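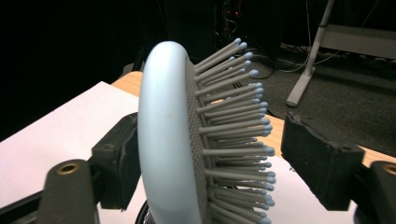
Most of my clients say they wash it when they wash their hair, and one look tells me they don't. So one salon owner wrote in the margin of our draft, next to the heading for this chapter, and we've kept the remark because it is more use than the heading was. She went on: please put the cushion bit first, they all drown the cushion.

Right then. Cushion first.

CHAPTER 8
Brushes and Combs: Choosing, Cleaning, Storing

Before you start

You should have done Chapter 7 (Towels, Gowns and Laundry) and have your kit list signed. Bring to the practical: your own paddle brush, one tail comb, one wide-tooth comb, an old toothbrush, a small bowl. Not the brush you use at home. Hair tied back, sleeves up.

Words you will need: paddle, cushion, vent, bristle, pin, ball tip, shell, residue, debris, disinfect. Write them in the back of your notebook with your own meaning next to each. Don't copy the glossary, your assessor has read the glossary.

8.1 The paddle brush and its parts

A paddle brush is a wide flat-ish head on a handle. Used for smoothing, detangling, drying long hair straight. Four parts matter for cleaning.

The shell. The hard back. On a plastic brush it's smooth and rounded and wipes down in seconds. Wooden backs are another matter, see 8.4.

The cushion. Rubber pad let into the front of the shell. It gives when you press, so the bristles move with the scalp. Behind it there is usually an air space, and usually one small hole to let the air in and out. Find the hole on your own brush now, before reading on. Some are at the handle end, some hidden in among the bristles, a few brushes have none at all.

The bristles, or pins. Nylon, metal, boar, or a mixture. Set in rows. Hair winds round the bottom of them, down at the cushion, which is exactly where you can't get a cloth.

The tips. Little rounded balls on the ends of the pins, often a different colour from the pin itself. They stop the pin scratching. A pin that has lost its tip is a sharp stick. Run your palm lightly over the whole brush at the start of every day. If anything catches, stop using it on clients. Don't glue tips back on, people do, they come off again in somebody's hair.

8.2 What collects in a brush

Shed hair, obviously. Then dead skin, scalp oil, dry shampoo, hairspray, mousse, dust from the drawer, fluff from towels. Oil and spray between them make the grey felt you see matted at the base of an uncleaned brush. The felt holds everything else in place. Take the hair out and the felt often stays, and students think the job is done because the hair is gone.

It isn't a small point. Felt goes back onto clean hair at the first stroke. Clients notice it as dullness, or a smell when the dryer hits it, and they blame the shampoo.

Turn a brush side-on to check it. Looking straight down at the pins hides the cushion completly. From the side, against a window if you have one, you can see along the rows and right down to the rubber.

8.3 Cleaning, the everyday way

Between clients (this is the minimum, not a treat):

Lift out loose hair with the tail of a comb. Work from the edge in, under the hair, then up. Never drag across the pins.
Wipe the shell and handle.
Spray or wipe with whatever disinfectant your salon uses, for the time printed on the label. The time is the bit everyone skips.
Set aside to air. Take your second brush.

Yes, second brush. You need at least two of anything you use on every head.

End of day, a proper wash:

Hair out first, all of it. Cut stubborn rings with small scissors, blades flat along the row, never pointed down at the rubber.
Bowl of warm water, a few drops of plain shampoo. Warm, not hot. Very hot water can soften the rubber and loosen the pins.
Hold the brush pins down and dip the pins only. Keep the cushion hole out of the water. Water that gets in behind the pad is very slow to come out again, and it goes sour.
Old toothbrush, up and down between the rows, then in small circles at the base.
Rinse the same way, pins down, quick.
Shake. Press the cushion gently with a folded towel and see if water comes out of the hole. If it does you dipped too deep.
Dry flat, pins down on a towel, overnight. Not on a radiator, and not standing in a jar.

Disinfect after washing, once the brush is dry. Disinfectant on top of felt only gets as far as the felt.

A word on jars of blue liquid. Combs, yes, whole comb under. Cushion brushes, no, for the reason just given. If your salon soaks cushion brushes, ask (politely) what comes out when you press them.

8.4 Other kinds

Vent brush: slots right through the back, no cushion. Easiest of the lot. Whole thing in the bowl.

Round brush: hair winds tightly round the barrel. Slit along the length with scissors, peel off like a sleeve. Metal barrels, dry at once.

Wooden back: damp cloth, no soaking, ever. The wood swells, the finish lifts, then it splits at the neck.

Boar bristle: cooler water, less shampoo, softer hand. The felt problem is worst here, the bristles sit so close together.

Combs: soap, nail brush, soak, rinse, dry. Check for bent or split teeth.

8.5 Choosing a brush for the kit

Students spend too much or too little. For what it's worth, the training rooms at Heltmont use a plain plastic paddle from Gerix. They're light, and the cushion comes out for washing, so most of this chapter gets easier. The Sjöberg is nicer in the hand but the pad is fixed. Either will pass your kit check. Look for: smooth shell with no seams to trap dirt, pins firm at the base, all tips present, a handle you can grip with wet fingers. Pass over anything with crystals or stickers on the back.

Pale colours show the dirt. That is an argument for pale colours.

8.6 Keeping a record

Each brush gets a number, on tape, on the handle. Each number gets a line in the kit book: date bought, date washed, tips checked, date thrown away. The Heltmont book ran to 514 entries in its first year, of which 67 were brushes thrown out, most of them for lost tips. Start yours this week, it's a page in a notebook, ten seconds a day.

When to throw away: tips gone, cushion split or sunk, pins pushed through to the back, a smell that comes back after washing, or any brush that has been near an infestation and can't be fully disinfected. Chapter 9 deals with infestations, read it before you need it.

Practical 8a

Work in pairs. Swap brushes. Check your partner's brush from the side and write down what you find at the base of the pins, near the handle, in the middle, at the top end. Be fair but don't be kind. Then clean it by the method in 8.3 and hand it back. Your partner presses the cushion onto a dry paper towel. A wet mark means do it again tommorow.

Practical 8b

Take one brush that is past saving (there is a box of them under the sink in most training rooms). Lift the cushion out with a blunt knife. Look at the back of it. Draw what you see, label the shell, the pad, the pin heads, the air space. Wash your hands. Most students are a good deal more careful with water after this one.

For your notebook

Write the end-of-day wash from memory, then check it against the text. Underline anything you left out. If it was the drying, go back and read 8.3 again before the next section, as storage makes no sense without it.

8.7 Storage

Dry brushes only. Pins up in a shallow drawer, or hung by the handle. One layer. Clean and used never share a drawer, not even for a minute at the end of a long day, and the Plokivar trays with two lids are fine so long as everybody in the salon agrees which lid is which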